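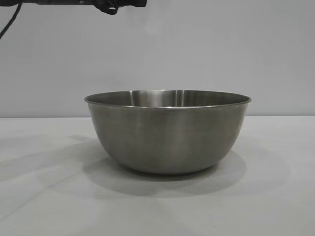 Brushed steel mixing bowl on the white table, arm at top left.

Sundska 3
Rim-first perception for shiny, curved things
From Vidlow

$900 per workstation per year
14-day trial, full features, no card needed

Hi, I'm Erlinda Estrella and I write most of Sundska. I also write most of this page, so if something on it is confusing, that's me too, and you can email me and I'll fix it.

What it does

If you've ever pointed a depth camera at a steel bowl, you know what comes back. Holes where the highlights are, a smear of points floating somewhere behind the wall, and a segmentation mask that happily swallows the shadow because the shadow is gray and so is the bowl. Your grasp planner takes all that at face value and sends the fingers somewhere silly.

Sundska goes looking for the rim. On a bowl, a pot or a colander the rim is usually the one edge that stays put while the reflections slide all over the body, so we find it in the color image, fit an ellipse to it, and work out the opening in 3D from your camera calibration and the table plane. The body gets filled in afterward as a surface of revolution. You get a pose, a rim radius, a height, and a confidence for each of those separately (I fought for that last bit – one lumped score is useless when the radius is great and the height is a guess).

Low camera angles are the hard case. From down near table height the opening squashes to a sliver and the ellipse fit gets twitchy, because a tiny error in the short axis swings the tilt a lot. Version 3 has a new solver for exactly this. It leans on the table plane, assumes the object is sitting flat unless you tell it otherwise, and gives you a much calmer tilt. You can switch the flat assumption off per object class. Please do that if you're pulling things out of a drying rack!

Shadows

I'm fond of this part. Soft overhead light gives you a big blurry pool under the bowl, and older versions of Sundska sometimes stuck the base edge out in the middle of it. Now the base is estimated from the profile of the sides, and the shadow model runs as a separate layer you can view in the debug window. Brushed and satin finishes work best. Mirror polish works, but expect lower confidence on the body, and I'd rather you knew that before you paid.

Keeping the arm out of the way

Sundska reads your robot's joint states and masks out the arm, gripper and anything you've added to the model. Cables are the annoying bit. A cable hanging off the wrist isn't in anybody's URDF, and it moves. There's a cable mask tool in the setup panel: jog the arm to a few spots, paint over the cable in each view, and Sundska builds a keep-out region that follows the wrist. It takes a few minutes and I'd do it before anything else. Thin black cable against a pale wall is easy. Thin black cable against a black curtain, well, paint generously.

What you get

Sundska runtime for Linux, with Python and C++ bindings
Setup panel (calibration check, table plane, arm and cable masks)
Debug window with rim, profile and shadow layers
Starter profiles for bowls, stock pots, colanders and lidless canisters
Cruzado connector
Groveo import and export

Cruzado is our grasp and motion planner, sold separately. The connector hands it rim grasps directly: one finger in, one finger out, approach along the wall, with the wall angle taken from the fitted profile. You don't need Cruzado, though. Every pose goes out as an ordinary message and plenty of people feed it to their own planner.

Groveo is the labeling tool, free with any license. If you want a new profile for some odd dish of your own, you mark the rim in Groveo and Sundska learns the shape from there. Set aside an afternoon your first time. The keyboard shortcuts are in the Help menu and they really do save you a lot of clicking.

What you'll need

A fixed color camera with a decent view of the table. Depth is optional and mostly used for the plane. Any arm that publishes joint states. A recent NVIDIA card helps but the solver runs on CPU if you're okay with a slower loop. Wrist cameras are supported for single shots only, no tracking yet – it's on the list.

What it won't do

Nested bowls. We see the top rim and that's it, so a stack comes out as one tall bowl. Square pans, no. Clear glass, sometimes, and please don't build a line around sometimes.

The project log

Sundska keeps the last 1000 detections with their images and fits, so when a grasp goes wrong you can scroll back and see what the software thought it was looking at. Support tickets go a lot faster if you attach the log. You can raise the limit in the settings file if you've got the disk.

Licensing

One license covers one workstation and as many cameras as it can handle. Updates are included for the year. If you stop paying, the version you have keeps running and you just don't get new ones. University labs can write to me for a discount, and so can small shops, just ask.

Upgrading from version 2

Your masks and camera files carry over. Profiles need a re-save in Groveo, where the height field changed name (sorry!). Version 2 gets bug fixes until October.

Page updated February 25, 2022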